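October, 4.40 pm

Props table, second go at sorting it. Natanael wants one standing list of what lives on the white top so we quit hunting through drawers before every session. Started from the food end.

- fruit stays on the pink plate, apple + banana together
- bread in the wicker basket, by itself
- purple cube lives in the white bin
- yellow sponge block, no home yet, leave loose on the table 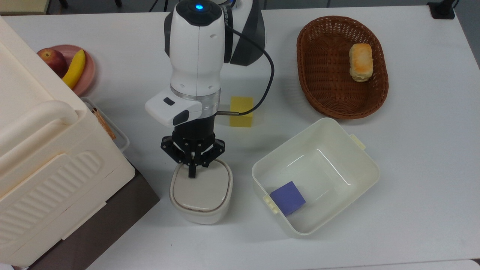
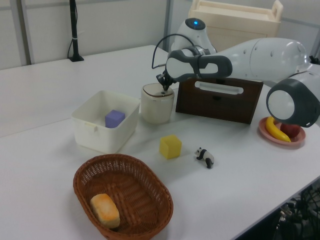 Labels next. Wendelin printed 21 on the Duan machine and the glue is hopeless, half of them curling by lunch. Ordered the Cevimon ones, 300 to a roll. Don't stick anything on the wicker, it won't take. Use a string tag.

Panda has no category. Animals drawer is full. Put it down as "misc, small" for now, Natanael can argue with me tommorow.

Storage: the 400 mm shelf is too shallow for the big bin once the oven thing is on it. 700 is fine but that's the one with the paint tins. Move the tins to the bottom of the grey cupboard?? Ask W.

Wipe-down: warm water and a bit of dish soap for the plastic. Dry cloth only on the basket. Last month somebody soaked the old one and it went mouldy in the cupboard, whole thing had to go in the rubbish.

Colour names need fixing in the Clondeo sheet. I wrote purple, Wendelin wrote lavender, there's a "violet" in row 9 that might be the same cube. Going with purple everwhere.

Still to do: string tags, measure the grey cupboard, find the other lid.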